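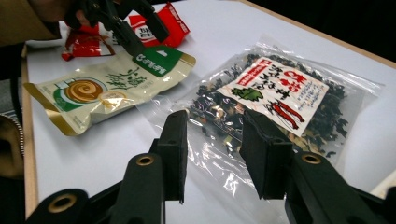
About Stikby Puppet and Film School

We teach people to make things move. Some of our students are eight years old and want to see a sock with buttons for eyes tell a joke. Some are retired, and have been carrying a story in their heads since they were young. Most are somewhere in between, and come to us after school or after work with a notebook, a vague idea and a great deal of doubt about whether they can draw. (You don't have to be able to draw. We get asked this every week, and we're always glad to give the same answer!)

Stikby began as a summer workshop in July, in a borrowed hall at the bottom of the hill in Huvcombe, with 2 teachers, one long table and a box of wool scraps. We had planned to run it for a fortnight. By the end of the first week the parents had started staying to watch, and by the end of the second a few of them had started making puppets of their own at the back of the room, so we asked for the hall again in the fall and then simply never gave it back. The town has been very patient with us.

These days we have our own building on Jovdale Street, which used to be a piano showroom. It has tall windows at the front, where we hang finished puppets so that people waiting for the bus have something to look at, and a deep, quiet back room that we keep dark for filming. Upstairs is the sewing room, and next to it a small theater with 61 seats. They came from a movie house that was closing down, and they still fold up with a bang if you stand too quickly, so please hold on to yours during the quiet parts.

What we teach

Our classes run through the school year, and there are 8 of them at the moment. The youngest group starts with shadow puppets, cut from card and held up behind a sheet, and moves on to hand puppets once they've got the feel of telling a story with their arms in the air (it is more tiring than you'd think, and they sleep very well afterward). Teenagers can choose between the stage group, which puts on a show each spring, and the film group, which makes short films with puppets and spends a good part of the winter in the back room with the door shut, moving a fox's ear a tiny bit at a time.

For adults there is an evening class in puppet making, one in writing for the small stage, and a shared workshop night with no teaching at all, just good light, plenty of table and somebody to ask when the glue won't hold. We love workshop night. People bring all sorts of projects, and they bring cake, and more than one show has come out of a conversation over the sewing machine.

Beginners are welcome in every class except the spring show group, where we ask for a year with us first. The show takes up a lot of evenings and it's only fair that everyone knows what they are signing up for.

The Baldursdóttir Collection

If you have visited us you will have seen the glass cases along the stairs. They hold part of the Baldursdóttir Collection, which was left to the school by a family of traveling puppeteers and which arrived, to our great surprise, in a horse trailer. There are kings and goats and sea captains, a very bad-tempered moon, and a troll whose jaw has been mended so often that we suspect there's little of the first jaw left. Along with the puppets came trunks of scenery, handwritten scripts and over 3,000 loose costume pieces, many of them no bigger than a thumbnail. We're still sorting the tiny gloves.

We don't keep the collection only for looking at. Older students learn to handle and repair it, and once a year a few of the sturdier characters come out of their cases and go back on stage for an afternoon. The sea captains always get the biggest cheer.

Our Open House and the Huvcombe Shorts

Each fall we open every door in the building and let people wander. Our last Open House was on Sep 16, 2023, and it was a lovely, noisy day, with a puppet hospital in the lobby, a chance to try the filming table, and the first showing of the Huvcombe Shorts, a program of films made by our students over the year before. Two of the films got stuck in the projector's bad mood and had to be started again, and the audience clapped for them both times. We are very grateful to everyone who came, and especially to those who stayed to fold up the chairs in the yard when the rain started.

Fees, and help with fees

We try hard to keep our prices low, and we keep a number of free places in each children's class for families who need them. You don't have to fill out a long form or explain yourself. Just tell us at the front desk, or write us a note, and we will sort it out between us quietly. Materials are included for all the children's classes. In the adult classes we ask you to pay for what you use, apart from thread, wool and fabric scraps, which are given to us by the bagful and which you are most welcome to.

Come and see us

The front desk is open in the afternoons whenever classes are running, and you're welcome to look around before you sign up. The entrance is on Jovdale Street, under the green awning. There is a ramp at the side door and an elevator to the theater. If you're bringing a puppet in for repair, put its name on a tag, please, and tell us which leg.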